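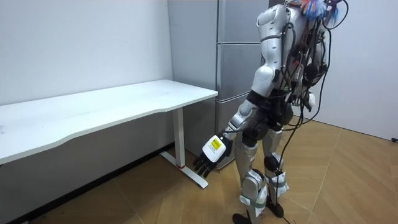 The Girdale Residents' Association has completed its review of the arrangements for hiring the ground floor rooms at Brullmont House, and the new terms will apply to all bookings made from September. Members will recall that the previous terms were drawn up when the building had a single hall and a kitchenette, and that they said very little on storage, cleaning or the use of furniture. The long white table is now included in the hire of the room at no further charge, as is use of the floor space beside the tall grey cabinet. Hirers are asked not to drag furniture across the floor, and to report any marks to the office on the day.

Charges

The hourly rate for local groups remains unchanged. The rate for commercial hirers has been raised for the first time in several years, and a refundable deposit of £300 will be taken on every commercial booking. The deposit will be returned within 30 days of the hire, less the cost of any extra cleaning. Groups that already hold a regular weekly slot will keep their present rate until the end of their agreement.

Replies to the consultation

The association received 47 written replies to the draft terms. Most concerned the closing time on Saturday, which several music and dance groups considered too early. After discussion with the neighbours on the Dilari Road side, it has been agreed that the rooms may be used until 10.30 p.m. on that day, provided that windows facing the road are kept shut after 9 p.m. A request for later opening on other evenings was not accepted.

A smaller number of replies asked for a waiting list for the morning slots. Pramila Goel will keep this list at the office. Places will be offered in the order in which requests are received, and a group which declines two offers will return to the bottom of the list.

Keys and access

Keys will no longer be posted. They must be collected in person from the front desk and signed for by the named hirer, who remains responsible for them until they are handed back. Lost keys will be charged at the full cost of replacing the lock. The side gate is to be used for deliveries only.

Copies of the new terms may be obtained from the office or by post. Questions on existing agreements should be addressed to Keith Dawber, Bookings Secretary, in writing.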